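Unit 4: Guest bathrooms, the basin area
Housekeeping Skills, evening group. Tutor: Thoa Hà

Bring this sheet to the practical in August. You have 45 minutes for a full bathroom, and 5 of those are for the basin and counter. Last year's group lost marks here more than on the bed.

## Order of work

1. Put on clean gloves. Use the cloths from the bathroom pile only.
2. Move everything off the counter on to a dry towel.
3. Spray the basin, the tap and the counter. Leave the cleaner on while you do the mirror.
4. Wipe the basin from the rim down to the drain. Go under the rim of a raised bowl as well.
5. Rinse, then dry with a second cloth.
6. Buff the tap last.
7. Put the counter items back.

## Chrome

Hard water leaves white spots on a tap when drops dry on it. A damp cloth spreads them about. Use the diluted descaler (the Delex bottle in the store cupboard), rinse it off well and dry straight away. Check the lever and the flat top of the spout, where water sits. Do not use a scouring pad on chrome.

## Counter items

- Pump bottle: behind or beside the tap, within reach of the basin. Wipe the base, as soap collects there.
- Sachets: upright in the holder, tallest at the back. Throw out any that are open or have got damp.
- Cups and other wrapped items: against the wall, away from splashes. If the wrapping is torn, replace the item.
- Boxes: check that the bottom is dry before you put them down.

The layout differs between Ovmont and Tiêu, so follow the card inside the cupboard door. Thu Hồ will mark the Ovmont rooms.

## Counter with a sachet holder 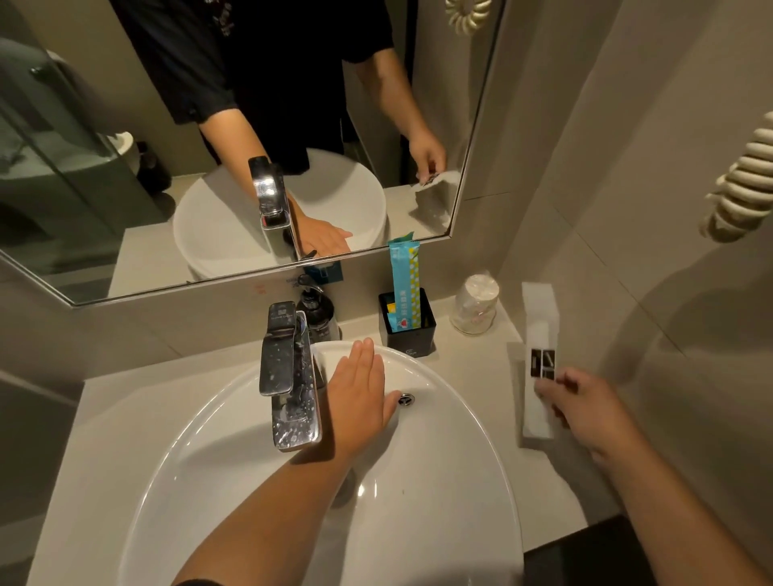
Black holder for the packets, pump bottle by the tap.

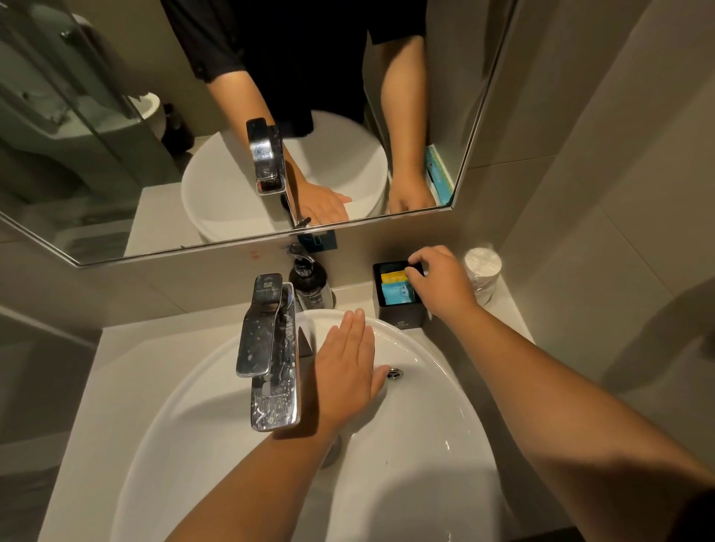
**What should I do if the descaler does not shift the marks on a tap?**

Lay a cloth dampened with the same solution over the marks for 5 minutes, then rinse and dry. If they are still there, write the room number on the maintenance sheet and carry on with the next job.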